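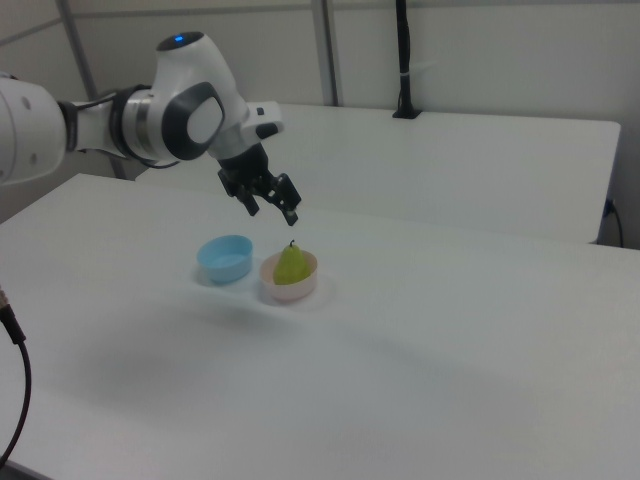 # 2025-09-07

Pear day!! I have been waiting on that one green pear all week, and this morning it smelled so good I could hardly stand it. It looks grand in the pink bowl, standing straight up with its little stem like it owns the place. The bowl is barely big enough and I love it all the more for that.

I am so happy with these bowls. Pale pink and light blue, small, plain, nothing fancy, and they make the white tables look like spring. I found them at Nornero when I only went in for dish soap (forgot the dish soap, of course). Blue and pink side by side is my favorite so far, almost touching. I kept walking past just to look at them!

Other good things today: slept late, finished the long letter, walked all the way to the Vasseur bakery and back. My step counter said 1678 when I got there, and I felt every one of them on the hill. Bought the seeded rolls. Ate one on the way home, warm, no butter, no regrets.

Must remember to call about the Sarkeo order. They still owe me the lid for the big jar.

## Later, after supper 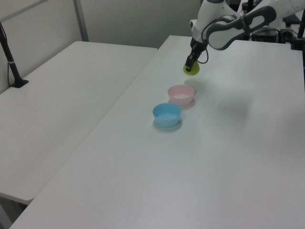
## Color notes for the table

- Pink and blue with both bowls empty: still lovely, they throw the softest gray shadows on the white.
- Yellow-green with the pink: yes, yes, yes. That small round flat piece is such a fresh color, a bit like a new leaf, and I want more of it. Napkins maybe?
- Bowls on a slant, one in front of the other, instead of a straight row. Much livelier.
- Try plums in the blue one in October, when the dark ones come in. Oh, that will be something.

Supper was soup and the second roll. I want to get up early tomorrow and look for more pears before the good ones go.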